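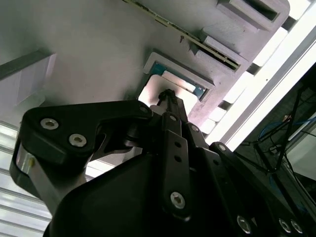

**So who decides when a curfew ends in Oritville?** The town council does, by a simple majority, and it has to vote again every 30 days or the thing lapses on its own.

I've lived here most of my life and I had to look that up. I'd always figured the governor's office in Pretia called the shots, mostly because the governor's office in Pretia talks as if it does. But the state can only ask. The asking comes in a long letter with a lot of "strongly urges" in it, and then seven people sit in a hot room above the library and argue until somebody's ride shows up.

I went to the September meeting because I wanted to see the arguing for myself (and because the curfew had been messing with my bowling night, I'll admit that up front). It started at six. By ten past, every chair was taken and people were sitting on the radiators.

You probably remember how this began. There was the trouble on the Vrettos bridge over the summer, the trucks got burned, and the state police moved a unit into the old fairgrounds. The council passed an 11 p.m. curfew that same week. Hardly anyone complained then, me included! I was glad to see a patrol car at the end of the block. Then it got renewed, and renewed again, and the bakery on Ondora Street had to send its night crew home with letters in their pockets explaining why they were out at four in the morning.

What got the meeting packed was the petition. It carried 1,827 signatures, which in a town our size is a whole lot of kitchen tables. The clerk wheeled the boxes in on a cart and parked them next to the flag, and they stayed there all night while everybody talked around them.
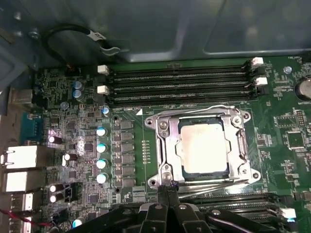 *A processor in its socket on the motherboard of an open computer.*

The police side had a case, and I want to be fair to it. The unit's commander said break-ins were down and that his officers were stretched thin along the river road. A woman from the bakery stood up next and read one of those letters out loud, the whole thing, including the part where her employer promises she is "of good character." You could hear the fan going -- that's how quiet it got.

Then they voted, and the curfew survived by a single vote, four to three. There was some booing. The council did agree to push the start back to midnight and drop the letters for anybody working a night shift, and they asked the fairgrounds unit to bring its arrest numbers to the next meeting in writing.

I walked home with a neighbor who'd signed the petition and was still sore about it. She's already got a fresh stack of forms on her porch, under a brick. I put my name on one before I went in.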